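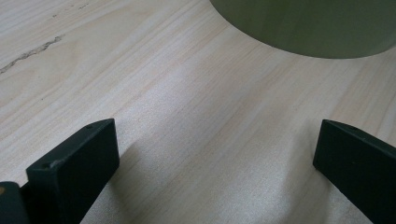

Fadex Puden Hand Gripper – Finger and Linkage Set 796

Replacement finger set for the Puden hand-held gripper. Supplied as a matched left and right pair with linkage bars, pivot screws and threaded inserts fitted. Fits all Puden bodies with the two-screw front plate. Bodies with the older single-screw plate need the Sutter adapter, sold separately.

Availability: in stock, ships from Trallcombe
Order code: 796
Finish: matte black
Sold as: pair

What is in the bag

Left finger with linkage bars
Right finger with linkage bars
8 pivot screws
Spare threaded inserts, 2
Setup gauge
Paper strip for the closing check

The Fadex hex key is not included. The pivot screws use the same key as the front plate.

When to replace

Light scuffs on the edges of a finger do not affect the grip and can be left alone. Replace the set if a tip is chipped, if a linkage bar is bent, or if an insert turns in its seat when the screw is tightened. A single loose insert can be changed with one of the spares. Two or more loose inserts on the same finger usually mean that the holes have worn oversize, and new inserts will not hold for long.

Replace both fingers together. A new finger paired with a worn one will close off center, and the offset cannot be removed at the front plate.

Fitting

1. Open the gripper fully and lay it on a flat table with the trigger side down.
2. Remove the pivot screws from the old left finger. Keep the washers, as none are supplied with the set.
3. Lift the finger and its linkage bars out as one piece. Do not separate the bars from the finger while they are still attached to the body.
4. Wipe the pivot seats with a dry cloth. No oil or grease is used anywhere on the linkage.
5. Place the new left finger and start every screw by hand before tightening any of them.
6. Repeat for the right finger.
7. Tighten until the screw head meets the washer, then back off slightly until the bar swings under its own weight.

With the fingers open, compare the height of the two tips. They should sit level. If one is low, the usual cause is a washer left under the wrong bar. Setup gauge 796 fits across both tips and shows the error directly.

Closing check

Close the gripper slowly on the paper strip. Pull the strip from the front. It should resist evenly across its width. If it swings to one side as it comes out, loosen the front plate, close the gripper again and retighten the plate with the fingers held shut.

Follow this with a check on a real object. A bin with a bag over the rim is a good test piece – the film bunches between the fingers and the rim is curved, so uneven closing is easy to feel. Grip the rim and the bag together and hold for 30 seconds, then look at the inserts for movement.

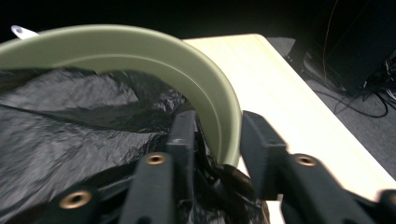 Rim and bag gripped together. Three brass-colored inserts visible in the linkage bars.

Care

Check the pivot screws after the first 700 cycles and again at each monthly service. New bars bed in against the washers during this period and a small amount of play is normal. Play that returns after a second adjustment is not normal and the set should be sent back.

Wipe the fingers with a damp cloth. Solvent cleaners will lift the matte finish. Dust collects in the narrow gaps between the bars and is best removed with a soft brush, with the gripper open. Compressed air tends to drive it into the pivots.

Store the gripper open. If it is left closed on an object for long periods the return spring loses force, and the first sign is a right finger that lags behind the left when the trigger is released. The spring is part of the body and is not included in this set.

Cables should be routed clear of the linkage and tied at the handle, not at the finger pivots.

Returns and spares

Unused sets can be returned to the Trallcombe warehouse in the original bag. Fitted sets are accepted for faults only. Send both fingers, with the screws, and note the approximate number of cycles on the return slip.

Related items

Sutter adapter for single-screw front plates
Puden return spring
Fadex washer pack
Fadex hex key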